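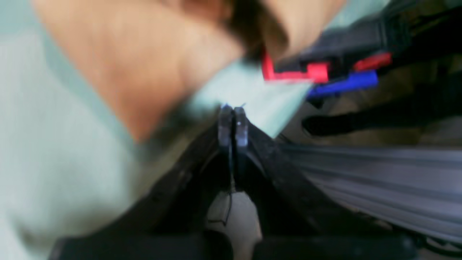

Vinness Workshop, Textile Dyeing Group

Apr 3, 2021

Indigo vat, second try with the Plornard powder. Same recipe as last time except I dissolved the lime separately before it went in. Stock was mixed in the tall jar, left to settle, then poured into the 5 gallon bucket with warm tap water. Stirred along the wall of the bucket to keep air out.

Checked at noon. Surface had the coppery film, a few dark blue bubbles in the middle, liquid under it amber going to green. Smell fine. pH strip read between 10 and 11, hard to call under the tube lights. Left it another hour with the lid on.

Cotton: the Arnetti plain weave, scoured yesterday with soda ash, 900 g dry for the whole batch. The scour water came off yellow twice, so whatever size they put on it is heavier than what Benítez uses. Wetted out in plain water and squeezed before dipping.

First dip was too long. I got a phone call and the piece sat in there well past what I meant. Color went on in patches near the fold and I can still see the line after airing. Later dips were short, with a full airing on the rack between each, and those are even. Three dips gives the mid blue Sunita Kowalczyk asked for. She wants it a touch darker for the table runners, so those get a fourth on Monday.

Vat temperature dropped to 85 F by the end and the last piece took color slowly. Warmed it with the jar-in-a-pot method and it picked up again. Need a better thermometer. The one on the shelf reads low compared with the kitchen one and I don't trust either.

Rinse: cold water until clear, then a splash of vinegar, then cold again. Weighed the pieces after drying by the heater and got 858 g, so the cloth was still holding a good bit of moisture when I took the first weight. Redo the dye percentages from the second number.

Still open:
Rub test on the dark sample, white cloth, dry and damp.
Ask Benítez if the June order can come unsized.
Feed the vat before closing up, fructose only, no lime.
Bucket lid is cracked at the rim, use the one from the madder.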